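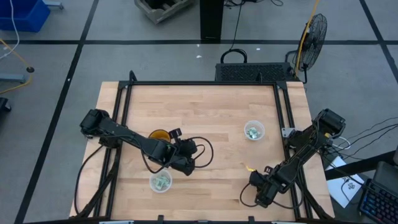
Clearing a wrist cable snag on a two-arm table cell

Applies to the Brerville cells with one arm on each side of a wood table. Last revised Oct 24, 2019.

A snag happens when the wrist cable loop catches on a rail bracket or on the gripper body. The usual signs are a following error on joint 6, a gripper that stops reporting position, or an arm that stalls short of its target with the motor still pulling current. Do not clear the fault and retry. The second attempt is what pulls the connector.

Procedure

1. Press the stop. Both arms lose torque, so support the forearm of the faulted arm before you press it.

2. Switch off the supply for both arms and wait 2 minutes.

3. Move cups and containers off the table.

4. Back the wrist out by hand, opposite to the last commanded direction. If it resists, release the cable clip at the forearm first.

5. Check the jacket from the gripper to the elbow. Replace the cable if you can see shield.

6. Set the loop again. With the wrist at zero, it should stand 100 mm clear of the gripper body. Too much slack is as bad as too little.

7. Power up and home one arm at a time. Run the wrist through its full range at low speed, 14 cycles, and watch the loop.

If the fault returns with the loop set correctly, the encoder line is probably broken inside the jacket. Tag the arm and send it to Firthorpe with the fault log. Logs from before April use the old joint numbering.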